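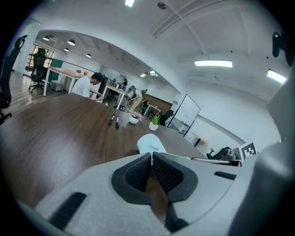 Operations > Working Groups > Chores Group > Minutes

Print this page | E-mail this page

CHORES GROUP, MINUTES, MAY

Start 2:12 pm. Chair: Magnus Buchanan. Also in: Traddale (facilities), Skullow site by phone, Arsenault rep for item 3 only. Apologies from Jilden, stuck on a delivery.

1. Last minutes

Ok as sent. One fix: the Skullow trial was linens, not "lines". Magnus to correct the copy on the shared drive.

2. Can it do the table yet

Main item, took up most of the meeting. Question from Traddale was simple enough: if we bought something today, could it reset a conference room between bookings. Cloth picked up and folded, markers back on the whiteboard, bowl off to the kitchen, plant left alone.

Magnus: no, not the whole job. Parts of it, yes, on a good day. Picking up a cloth is mostly solved if you don't care how it comes up. A crumpled one on a dark tabletop is easy to find. Folding it after is another matter, there's no edge to grab, the corners are inside the lump and the pads have to work one loose before anything else can happen.

Discussion on the pads. Textured mesh with a rubber border holds fabric well. Skullow asked if it holds too well, they had napkins that would not let go at their end and got dragged back across the tray. Magnus says that was the old pads. Skullow not sure it was. Left open.

Markers: two side by side is harder than one. Pads want to take both or knock the second one away. Skullow wants a nudge move first, then pick. Traddale asked why not just sweep them both into a tray, which is what the evening crew does. Fair point. Agreed to score "both in tray" as a pass, order doesn't matter.

Bowl: small, light, has things in it. Nobody wants to own this one. Level carry is fine at slow speed, but slow speed is what kills the case for it. Traddale timed the evening crew at 4 minutes for a full room. Best full run at Skullow was 19, and that was with a person stepping in for the fold.

Plant: rule is don't touch. Spiky leaves confuse the depth reading, according to Skullow. Magnus asked for it to stay on the table in every run, no moving it to make life easier.

3. Arsenault quote

Rep walked us through the lease. Includes arm, mobile base, one set of pads, remote support in office hours. Rep said the system is "99 percent on towels". Magnus asked whose towels. Flat, dry, same size, laid out by staff beforehand. So not our case. Rep agreed to send results for bunched cloth if they have any.

Traddale also asked about chairs. The ones on casters drift into the path and the base just stops and waits. Rep says it can push a chair if that is switched on. Traddale does not want it switched on when there are people bent over desks or leaning across the table, and there usualy are. Rooms are hardly ever clear when they get turned over. Rep will check what the safety setting does if someone reaches down in front of it.

Rep left the call at this point.

4. Shop floor

Short. Skullow reports bin sorting still the best use so far, same parts, same bins, same light. Wiping down benches is okay if nothing is left on them. Something is always left on them. Sweeping not tried. Loose cable ties not tried, and no one is keen.

Skullow view is that the shop floor is ahead of the office by a long way and we should put the money there first. Traddale disagrees, says the office jobs are the ones they can't hire for. Went back and forth. Magnus parked it untill the next results are in.

5. Hand-held runs

Plan is to keep collecting with the hand-held gripper through the month, a person doing the chore at a normal pace. Want nearly 12 hours of usable cloth work before anyone retrains anything. Mixed rooms please, people in them, lights on as normal. Don't tidy up beforehand. Bunch the cloth differently each time, last batch was dropped the same way over and over and was not much use.

Reminder, hold by the grip strip and bring the pads in low. Too many runs coming in from straight above.

6. AOB

- Whiteboard markers keep getting put away with the caps off. Nothing to do with machines, please just stop.
- Jilden wants dishwasher unloading added to the list. Not this round.
- Booking for the big room clashes with training again, Traddale sorting.

ACTIONS

Magnus: correct last minutes. Write up scoring for cloth, markers, bowl, one page max.
Skullow: check which pads were on for the napkin runs. Send the bin sorting numbers.
Traddale: list of rooms we can use for the hand-held runs, with times.
Arsenault: bunched cloth results, chair pushing, answer on the safety setting.
Jilden: read item 3 and say yes or no to a second quote.

No decision on the lease. Comes back next meeting, same room, same time.

Closed 3:40.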